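Teaching by Hand

At Saltano, the people who clear the tables are also the ones writing the lessons 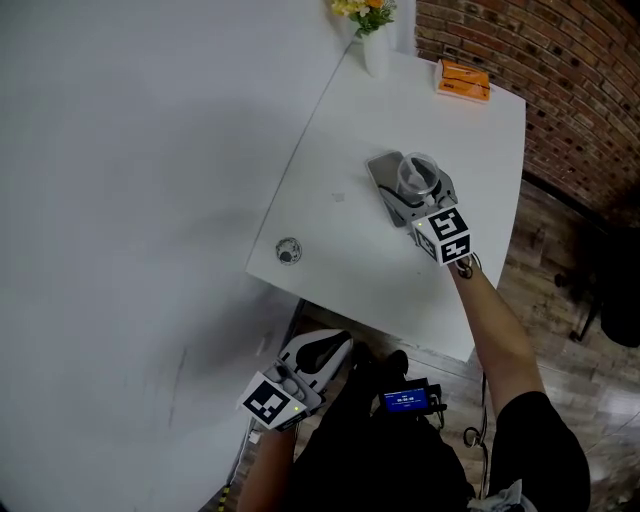

One gripper holds a clear plastic cup over a tray while the other stays open at the table's edge.

Hatem Mansour has cleared the same table 44 times since breakfast. He picks up a cup, sets it on a tray, moves the tray, puts everything back a little differently and starts again. By noon his forearms ache. A good day's work at Saltano comes to about 600 usable runs across the whole floor, and every one of them was done by someone standing up.

Saltano is a small company that teaches robots to handle dishes, packages and other household things. It does not build the robots. What it makes is the record of a person doing a job well, captured through a pair of hand-held grippers that close the way a robot's fingers would. The recordings are used to train a control program called Sarine, which then has to do the same job with a pair of mechanical arms.

Mansour used to run the dining room of a hotel. He answered an ad that asked for "patience and steady hands" and spent his first week learning to pick things up again.

"You think you know how to lift a cup," he says. "Then you have two fingers and no feeling in them, and you find out how much you were doing with your palm."

The grippers are heavier than they look. Each carries a cube or panel of black-and-white square markers, which lets the software work out where the tool is and how it is turned. A small green light tells the operator the gripper is ready. The controls sit under the thumb. New operators squeeze too hard, and thin plastic cups are where it shows. A cup that buckles in the fingers means the run gets thrown out, even if the cup lands where it should.

Anas Akl, who is in charge of the recording floor, rejects a lot of runs. His rules are taped inside a cabinet door, and they are short. Do not hide one gripper behind the other. Do not drag. If you make a mistake, fix it the way you would at home and keep going.

The last rule is the one operators argue about. Early on, the company kept only clean runs, where the cup went from table to tray without a slip. Sarine learned from them and did fine until something went wrong. If the cup tipped, the arms carried on as though it had not. They would close on air, travel to the tray and open again.

"It had never seen anyone drop anything," Akl says. "So as far as it was concerned, that did not happen."

Now part of each session is given over to recoveries. Mansour will nudge a cup off center, miss it, come around and take it from the other side. He says it is harder than doing the job right, and more tiring, and that he feels foolish for the first ten minutes. The recoveries are tagged and stored separately, and a share of them is mixed into every training set.

Before the hand-held grippers, Saltano worked by remote control. An operator sat at a desk with a pair of levers, watched a screen, and drove the arms directly. The rig, a model called the Uibo, is still in the building and still gets used when the robot is going to be doing something a person's arms would not do, such as reaching straight down into a deep bin. The advantage is that whatever the operator does, the robot has already proved it can do. The drawback is speed. Akl figures a good driver could manage a cup and tray in the time it takes to make toast. With the grippers in hand, the same job takes a few seconds.

There is a cost to that speed. A person's shoulder bends in ways the arms cannot, and some fast, natural motions turn out to be no use at all. Saltano's software checks each recording against a model of the robot and flags the ones it could not follow. In the first month the flagged pile was nearly as large as the good one. Operators learned to keep their elbows lower and stop twisting at the waist, and the pile shrank.

"I do it at home now," Mansour says. "My wife asked me why I was unloading the dishwasher like that."

The tables change too. A flower vase stays for a while and is moved, or is swapped for something else. A package gets left in a corner. None of it has to be touched. Akl wants the robot to see the cup in the middle of ordinary clutter, and he wants the clutter to be different often enough that the program does not come to depend on it. One early version of Sarine worked well only when a certain blue bowl was nearby. It took the team two weeks to find that out.

The first customer is Gemton, which runs staff cafeterias and wants help with the slow hours in the middle of the afternoon. It asked for cups first, then trays, then the two together. Akl had planned on 700 recordings for the cup job. He ended up with 2000, mostly because the cafeteria changed its cups partway through, and the new ones were clear. Clear plastic is hard for cameras. Against a white table the rim can nearly vanish, and the program has to rely on whatever is inside the cup or behind it.

In a test in November, the arms cleared a table of clear cups with two mistakes. One cup was set down on the lip of the tray and had to be lifted again. Another was missed, and the gripper came back around from the other side and took it.

Mansour was watching from the doorway with a coffee. He recognized the move, he says, down to the small pause before the fingers close. He pauses there himself, to check that the cup is straight.

Akl has asked him to keep the pause in. The next job on the list is silverware, and the floor is already split over whether to pick up forks by the handle or the neck. Mansour is for the handle. He starts recording at 8 in the morning.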